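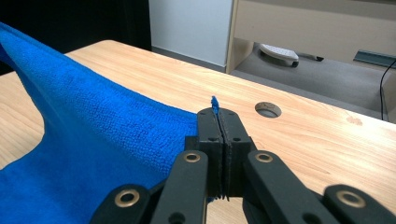

Blue microfibre, on the table, part lifted.

**Ticket 517 -- blue cloths leaving fluff + smears on tables**
Site: Rarkcombe, dining room
Raised by: Warrick Maihi
Picked up by: Kamran Niazi
Status: open (see bottom)

**Reported**

Tables look fine when you wipe them, then the light comes round and there's streaks all over. Fluff as well, little white bits. Started in July after the new cloths went out. Old ones never did it. Can we go back to the old ones -- WM

**Log**

09:10 -- Rang Warrick. All tables or just some? All the wooden ones. Painted sideboard is ok. Asked what he's spraying, he says "the usual". Asked him to go and read the bottle.

09:25 -- Bottle is the Dorklow polish, not the Dorklow surface cleaner. Same shelf, same colour cap. Polish isn't meant for every day on those tops, it builds up. Probably half the streaks right there.

09:40 -- White bits. Cloths are blue so it's not the cloths shedding, has to be picked up from somthing else. Asked how they're washed. In with the bath towels, 60, softener. Ok.

So:
- no softener with microfibre, ever. Coats the pile and it just pushes grease about
- not in with cotton towels, that's your white fluff
- 40 wash, half the normal liquid
- line or airer, no dryer sheets

10:15 -- Warrick asks are the nine cloths he's got ruined. No. Wash them twice on their own, no liquid on the second go, should come back. If they still feel waxy bin them.

11:30 -- Table test. One table only, the one by the window.
1. Warm water, drop of washing up liquid, cotton rag, get the old polish off
2. Wipe again plain water
3. Dry straight away, don't leave it standing on the wood
4. Clean microfibre, folded in four, go with the grain
5. Look at it from low down with the lamp on

13:50 -- Warrick did steps 1 to 3, used one of the unwashed cloths for step 4. Streaks. Told him that doesnt count, needs a washed one.

15:05 -- Done again with a cloth from a sealed pack. Much better, one dull patch near the corner where a pan stood last winter. That's a mark in the finish, separate job, don't log it here.

**Ordering**

Sakamoto do the same cloth in packs of 300, far too many. Skusitel do small packs, asked for 2. Want a different colour for the kitchen so they stop getting swapped over -- WM says green, fine by me.

**Still to do**

- [x] move the polish off the everyday shelf
- [x] note on the washing machine re softener
- [ ] rewash all nine, WM to say how they feel after
- [ ] rest of the tables, steps 1 to 5
- [ ] chase Skusitel, no reply on the green

Leaving open till the other tables are done. Warrick, just add to this one pls, don't raise a new ticket -- KN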